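We use cookies to remember your settings and count visits. Accept | Manage

An afternoon at the Isia open day

I went to the open day at Isia last month, in their unit on the Udgate estate. I had signed up in the spring, forgotten all about it, and then got a reminder two days before. It was free, it was 21 minutes on the train, and I had the afternoon off, so I went.

For anyone who hasn't come across them, Isia writes the software that tells household robots what to do with their arms. They don't build the robots. The arms and bodies come from other firms, and Isia's part is the planning: where to reach, how to hold a thing, what to do when the thing isn't where it was meant to be. The project they were showing is called Grecu. It is meant for tidying, mainly bathrooms and kitchens, and nearly all of the work on it so far has been done in simulation. There were two real arms in the building, bolted to a bench behind a rail, and they were switched off for most of my visit. If you were hoping for a robot that comes round and hands you a biscuit, this was the wrong open day.

Doors were at two. There was a table with name stickers and a tray of tea and coffee, and then we were split into groups of 8 and taken round by someone from the team. My group had a couple of students, a man who fits kitchens for a living, and a woman who works in home care and asked the best questions of the afternoon.

The first stop was a row of desks with a big screen over each. They ran the simulator live on these. You pick a room, the program fills it with objects, the robot is dropped in somewhere, and off it goes. The views are drawn from cameras on the robot itself, so they lean over at odd angles and it takes a minute to get your bearings. I tipped my head to the side for most of the first demo, and so did everyone else. The bathroom was up when we sat down, a long counter with a round basin at the near end and all the usual clutter lying about.

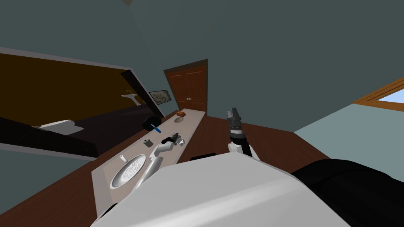 The task they had set was to put things back where they belong, and our guide explained what makes that hard. A bottle standing up can be taken from almost any side. A bottle lying down can roll, and if the fingers come in along its length they just push it. Clear things are a worry too, as the cameras on a real robot often can't judge the distance to glass at all. In the simulator you can cheat and give the program the exact place of every object, and they do that early on. Later they take the exact positions away and make it work from the pictures alone. The success rate drops a good deal when they do, and I was pleased they said so plainly.

Every room comes out of a generator. It starts with a plan and some rules about what goes where, and then shuffles. They have 400 room layouts at the moment and a library of 4,000 objects to scatter about in them. Some of the results are a bit strange, with food turning up in places you wouldn't keep it, and that is left in on purpose. The kitchen fitter said he had seen worse in real houses.

The woman from home care asked what happens when somebody walks in halfway through. The answer was that there are no people in the Grecu rooms yet. They want to add them, but a person moves in ways that are hard to write down, and they would sooner have the arms working well round still objects first. She wasn't very happy with that, and I can see why. Every house she goes into has a person in it, usually sitting down in the very room that needs tidying. The guide wrote it on the board, under a few other things that visitors had brought up earlier.

I asked about speed. On the screen the arm moved slowly and stopped a lot, and I wanted to know if that was the program thinking or the computer struggling. A bit of each, it seems. The simulator can run much faster than real time when it doesn't have to draw a nice picture for guests. Overnight they run a great many rooms side by side with nothing on the screens, and in the morning someone goes through the failures. That job gets passed round the team, a week at a time. I would quite like a go at it.

Then we moved along to the kitchen desk. They wanted to show us work inside cupboards, and there the talk got more technical. Getting a gripper up to a worktop is fairly easy. Getting it into a cupboard means the fingers, the wrist and the whole forearm behind them have to fit past the door and the edge of the top, and the camera on the wrist is so close by then that it can see very little of anything else.

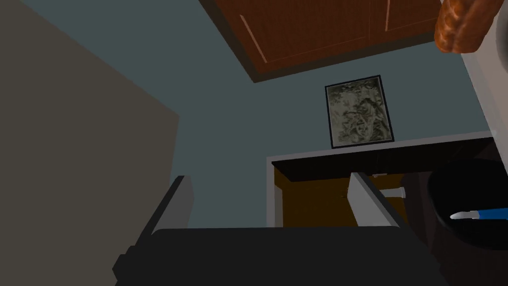 They have two ways of dealing with it. The first is to have the robot take a good look from further back, remember what it saw, and go in more or less from memory. The second is to go in slowly and keep looking, even though most of what the wrist camera gets is a side panel or a bit of wall. The first is quicker and the second bumps into fewer things. At the moment they use a mix, with a number that decides how far the program trusts its memory. One of the students asked who picks the number. The guide said it had been set by hand so far and that they were not proud of it.

We were each allowed a turn at driving. You get a small hand controller, with a trigger for opening and closing the fingers, and the view from the wrist on a screen in front of you. I was poor at it. Moving the arm forward is simple enough, but forward for the gripper is not forward for you once the wrist has turned, and I spent most of my turn going the wrong way and saying sorry to a cupboard. The kitchen fitter was the best of us by a long way. He put it down to years of working with his arms inside units he can't see into.

After that there was a short talk upstairs. It was given by someone from Erside, who own the building and put some money into the early work. I didn't get much out of it. There were slides on the market for home robots and a chart going up to the right. The room was warm and I was near the radiator. One useful thing did come out of the questions at the end, though. They are planning to put a small set of the rooms up for download, free for schools and colleges, with a basic arm to drive in them. No date was given. I have put my name on the list and will post here if I hear anything.

They switched the real arms on at four for a few minutes. One of them picked up a plastic cup, moved it along the bench and set it down. It did that three times and got it right three times. On the fourth go it closed its fingers a little short of the cup and then carried nothing very carefully to the other end of the bench. They stopped it there and put the rail light back to red. I'd have liked to see more of this part, but the bench needs two staff standing by whenever it is live and they were short that day.

A few practical notes if you are thinking of going to the next one, in October. Book early, the two o'clock slot goes first. The estate is badly signed and the unit is round the back, past the tyre place, with a blue door. There is parking but not much of it. It's all on one floor apart from the talk, and there is no lift, so ask beforehand if stairs are a problem. Children are allowed from eight upwards and there were a few in the group behind ours who took to the controllers far quicker than we did. Bring a jumper for the desks and take it off for upstairs.

I was home by half past five. I'll go again in October if the bench is running for longer, and I've sent them an email to ask.

Contact | Copyright, all rights reserved | Back to top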